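Consumer Studies, Open Textbook

15/11/2022 | By Eilif Hovland

Chapter 11: What a Product Claim Is Worth

Walk into any kitchen store and you will be told that a mat is "restaurant grade." Ask what grade that is and the clerk will look at the box again. There is no such grade. Somebody in an office liked the sound of it.

This chapter is about claims of that kind, and about how little it takes to make one. We begin with Binlow, a maker of table coverings, which said for years that its mats lasted through 3000 wipes. Wiped with what? By whom? The company's own report, when a student finally asked for it, covered 173 wipes on one mat. The rest was arithmetic – and hopeful arithmetic at that. 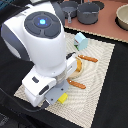

Figure 11.1. A cream-colored textured mat on a black tabletop.

Suria, a rival, did better on paper. It mailed a survey to 832 buyers and printed the share who were "satisfied or very satisfied." It did not print how many wrote back. I have asked twice. A survey with no reply count tells you that stamps were bought.

You may feel that none of this matters much for a mat. Fair enough. But the same wording turns up on car seats and smoke alarms, and people read it there in the same trusting way. Keep a pencil handy as you read Section 11.1, and mark every number that arrives without a source, including mine.

4 comments | 11 shares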